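Como organizar e empilhar tigelas plásticas de tamanhos diferentes

Este procedimento aplica-se a conjuntos de tigelas sem tampa, de diâmetros variados, guardadas em armário ou gaveta funda. O mesmo método serve para as linhas Selline e Jillex e para conjuntos mistos.

1. Preparação da superfície
Libere uma área plana e estável. Passe um pano úmido, sem produto abrasivo, e seque. Se usar borrifador, aplique o líquido no pano – nunca diretamente sobre a madeira.

2. Distribuição
Retire todas as tigelas do armário e coloque-as separadas, com a abertura para cima. Deixe espaço entre as bordas para segurar cada peça sem arrastar a vizinha. Nesta fase a ordem das cores é irrelevante; o que conta é o diâmetro da boca.

3. Identificação da base
A tigela de maior diâmetro recebe as demais. No conjunto das fotos, é a vermelha.
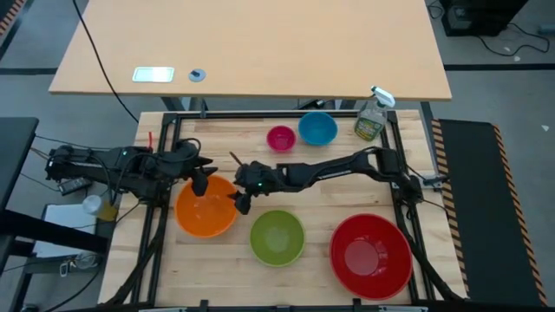
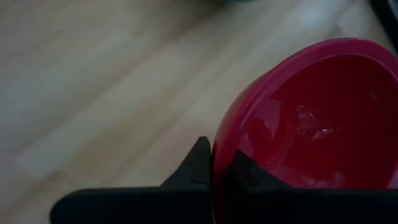

4. Inspeção
Passe o dedo pela borda e pelo fundo interno de cada peça. Rebarbas e trincas costumam aparecer primeiro na borda. Separe as peças danificadas. Resíduo de gordura no fundo faz as tigelas aderirem umas às outras; lave com detergente neutro e seque por completo antes de empilhar.

5. Empilhamento
Encaixe em ordem decrescente de diâmetro. Baixe cada tigela na vertical, centrada, e solte-a quando tocar a anterior. Não pressione. Quando duas peças têm medidas próximas, teste as duas ordens e mantenha a que deixar a borda superior nivelada.

6. Verificação
Gire a pilha meia volta sobre a mesa. Se oscilar, há uma peça inclinada: desmonte até ela e repita o encaixe. Para separar tigelas presas, gire a de cima segurando a de baixo pela borda – não use faca nem outro objeto rígido como alavanca.

7. Armazenamento
Meça a altura da pilha e deixe 2 cm livres até a prateleira superior. Em prateleiras de 380 mm de profundidade, coloque a pilha encostada ao fundo e as peças de uso diário à frente.

Artigos relacionados
Divisórias Nistton para gavetas fundas: montagem
Como remover manchas de molho de recipientes plásticos
Prateleiras Crenshaw: ajuste de altura
Limpeza de tampos de madeira clara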